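# Recording Two-Arm Handover Examples

Operators at the Sudar site should read this page before their first session.
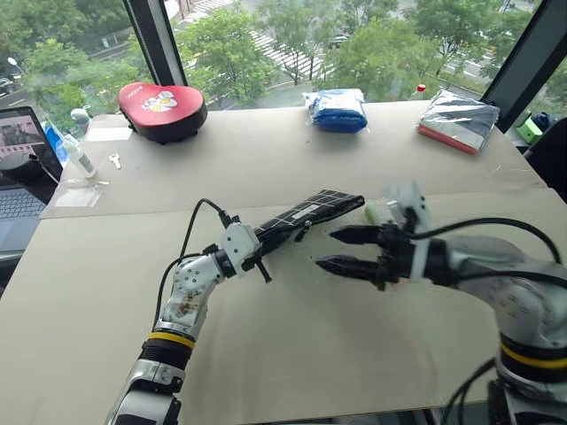 Each task requires 100 accepted examples, recorded in blocks of 16.

1. Return both arms to the start position and open the grippers.
2. Place the item within reach of the left arm, changing its angle between examples.
3. Start the recording and wait 2 seconds before moving.
4. Grasp the item with the left arm and present the free end to the right.
5. Close the right gripper fully before releasing the left.
6. Stop the recording and mark it *accepted* or *rejected*.

Dropped items must be marked as rejected, even where the operator recovers them. Do not delete any recording. Queries about marking should be sent to Oda Strömberg.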